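Projektbericht: Beschaffungsplanung für einen Greifarbeitsplatz mit Handgelenkkamera

Verfasser: Dindo Calimlim, Parviz Asadi
Stand: 29. August 2021

1. Ausgangslage

Unser Projekt Ulik untersucht, wie gut ein Roboterarm mit zwei Fingern weiche Gegenstände greifen kann. Bisher arbeiten wir mit einem Arm, den wir uns mit dem Parallelkurs teilen. Das führt zu Wartezeiten, und nach jeder Übergabe muss die Kamera neu eingemessen werden. Ab Oktober soll es einen zweiten Arbeitsplatz geben. In diesem Bericht stellen wir zusammen, was dafür gekauft werden muss, was wir selbst herstellen können und was vorhanden ist.

Die Planung umfasst Greifer, Finger, Kamera, Beleuchtung und Versuchsgegenstände. Der Arm selbst wird über das Labor beschafft und taucht in unserem Budget nicht auf. Auch der Rechner ist vorhanden.

2. Anforderungen aus den Versuchen

Wir haben die Anforderungen aus den eigenen Versuchen abgeleitet. Feste Gegenstände wie Dosen und Schachteln waren mit den einfachen Fingern meistens kein Problem. Schwieriger sind Taschen, Beutel und Kleidung. Der Stoff gibt nach, Falten legen sich übereinander, und die Stelle, an der man greifen möchte, ist im Kamerabild oft schwer zu erkennen.

Dazu kommt der Abstand. Die Kamera sitzt am Handgelenk und ist beim Zugreifen sehr nah am Gegenstand. Große Flächen werden dann leicht unscharf, und kleine Teile wie ein Reißverschlussanhänger lassen sich zwar finden, die Prägung darauf aber nicht sicher lesen. Für die Auswahl der Kamera ist deshalb der Nahbereich wichtiger als eine hohe Auflösung auf Entfernung.

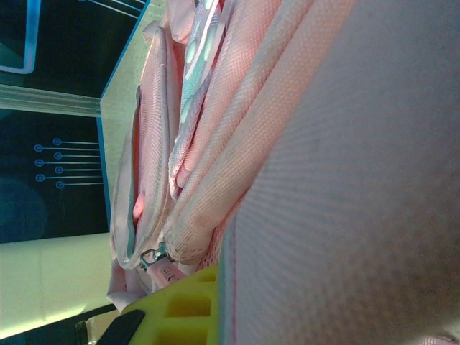 Abb. 1: Rosa Stofftasche aus Sicht der Handgelenkkamera. Unten der schwarze Greiffinger am Rand der Tasche, darüber der Schieber mit Anhänger.

Aus Aufnahmen dieser Art ergibt sich noch ein weiterer Punkt. Direktes Sonnenlicht hellt die Stoffkanten stark auf, einzelne Stellen erscheinen fast weiß. Wir planen deshalb einen Sichtschutz und zwei blendfreie Leuchten ein.

3. Posten

Greifer: Wir haben die Modelle von Plosmont und Clemaneck verglichen. Der Greifer von Plosmont ist günstiger, lässt sich aber nur auf oder zu stellen. Bei Clemaneck kann die Greifkraft vorgegeben werden. Für Stoff brauchen wir diese Einstellung und schlagen das zweite Modell vor.

Finger: Die Finger verschleißen am schnellsten. Wir rechnen mit 20 Fingerpaaren für das Studienjahr. Gedruckt werden sie in der Werkstatt, zu bezahlen ist nur das Material. Drei Spitzenformen sollen getestet werden: rund, flach und gerippt.

Kamera: Gesucht wird ein kleines Modell mit kurzer Naheinstellgrenze. Ein Angebot von Petridis liegt vor. Eine Ersatzkamera ist nicht eingeplant, dafür ein zweites Kabel, weil das bisherige am Gelenk gebrochen ist.

Licht und Sichtschutz: Die Leuchten kommen aus dem Fachhandel. Den Sichtschutz bauen wir aus Restplatten.

Versuchsgegenstände: Taschen, Mäppchen und Beutel kaufen wir gebraucht. Wichtig sind verschiedene Stoffe, Verschlüsse und Farben. Helle und dunkle Stücke sollen beide vorkommen.

4. Reihenfolge der Bestellung

Zuerst wird der Greifer bestellt, da er die längste Lieferzeit hat und die Halterung der Kamera von seinem Flansch abhängt. Die Kamera folgt, sobald die Zeichnung des Flansches vorliegt. Finger drucken wir erst nach dem Einbau in größerer Zahl, vorher nur Muster. Das Licht kann jederzeit bestellt werden.

5. Offene Punkte

Nicht geklärt ist, ob die Steuerung des neuen Arms den Greifer von Clemaneck ohne Zusatzmodul ansprechen kann. Falls nicht, reicht der Posten für Kleinteile nicht aus, und wir müssten bei den Leuchten sparen. Parviz Asadi fragt dazu beim Hersteller nach. Außerdem fehlt die Zusage der Werkstatt für die Druckzeiten im Oktober. Dindo Calimlim trägt die Antworten in die Kostentabelle ein, bevor sie an die Laborleitung geht.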